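Postage on returns, who pays?

tondmont_tess
Posted Sunday, 7:42 am
Bought a pair of walking boots online from Strazds in November, wrong size. Their site says free returns, but the email says free only if it goes back in the original box with no tape on it. I've already put the box in the recycling. Now they want $7 for a label plus a restocking fee. Is that allowed?

kelpie87
Depends what you ticked at checkout. Change of mind is up to the shop, so they can set whatever conditions they like. If the boots were faulty it'd be a different story.

tondmont_tess
Not faulty. I ordered a 39 and should have ordered a 40.

Erhan Avcı
Then I think you're stuck with it. I had the same with a jumper from Ondero. I keep every carton flat behind the laundry door until the return window closes.
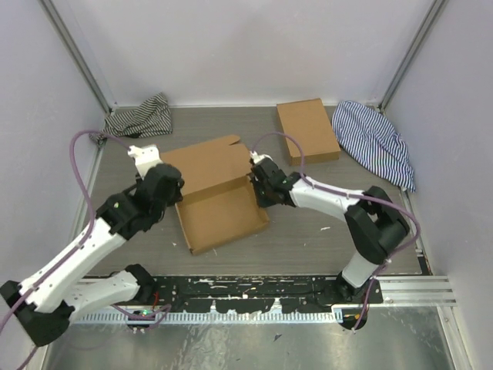 Thirty days is the usual window but Ondero only gives you 14, and they count from dispatch, so a slow parcel eats half of it. Check the date on the email before you argue about the box.

gumtree_gaz
Disagree with Erhan. If the product page said "free returns" with no asterisk, that's what she agreed to. Conditions turning up in an email afterwards shouldn't count. Screenshot the page and write to them.

kelpie87
It'll be in the terms and conditions, Gaz. It always is.

gumtree_gaz
Being in the terms doesn't make the headline okay.

Lina Masri
I did returns for a shoe shop for years. The box matters because we couldn't resell boots at full price without it. A $7 label is fair. The restocking fee I'd push back on. Ring them, don't email, and ask for an exchange instead of a refund. We nearly always dropped the fee for an exchange.

tondmont_tess
Thanks Lina. Rang this arvo and they'll swap for the 40s, no fee, I pay the $7. Any box will do as long as it's sturdy.

gumtree_gaz
Still reckon you shouldn't be paying the seven.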